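Melgate Neighbors Help Board > Home & Garden > Houseplants

Getting a hoya to bloom indoors?

Posted by Funmilayo Jibrin

Hi all! I've had my hoya for some five years now and it is a monster, with vines going everywhere and leaves as shiny as you like, but I have never had a single flower. It sits in the spare room by an east window. I feed it in spring and again in May. My aunt in Flernham has one half the size and it blooms every summer, so I'm jealous and ready to learn!

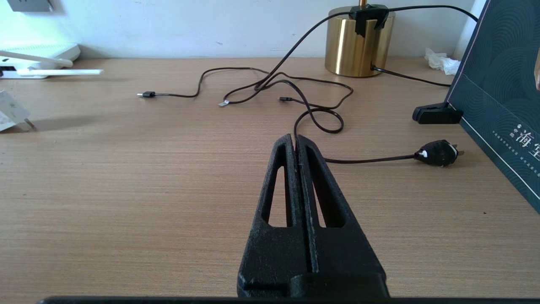 Does it need a bigger pot before it will flower?

Leave it in the pot it has. Hoyas bloom best when the roots are snug, and a roomy pot mostly gets you more leaves.

3 replies

Lotte Hermans

Oh, you are so close with a plant that size! My guess is light. East is fine, but push it right up to the glass so it gets the full morning sun. Mine went from nothing to 36 clusters in one summer after I moved it (I counted them twice, I was that excited). And please don't cut off the long bare vines! They look dead but they're where the leaves and flower stalks come from later. Same with the little stubs left after a bloom drops — it will flower from those again.

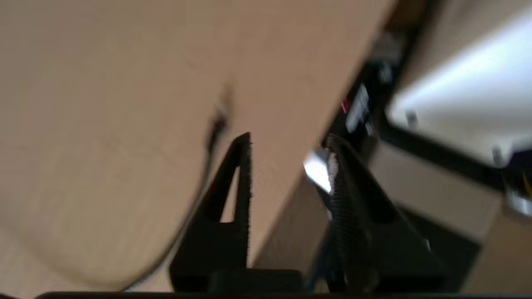 Watering is the other half. Let the soil dry out well between drinks in winter, then go back to normal once you see new growth. For the vines, I train them around a hoop and let them bend where they want to. Think of the thin dark cable on that pale wood, dropping almost straight and then curving gently off to the left — that's the kind of easy bend you're after. A sharp kink can snap the stem and you'll get white sap all over your fingers. Tie loosely with soft string and check it every couple of weeks.

Digby Brunton

more sun. mine does nothing in a north room

Rok Petek

Agree with Lotte on nearly everything, but I'd switch the feed too. Use one with less nitrogen from early spring, at half strength, every 2 weeks. And when you finally see buds, don't turn the pot! Mine dropped the lot when I spun it around to show a friend. The smell at night is wonderful, like warm chocolate, so keep at it!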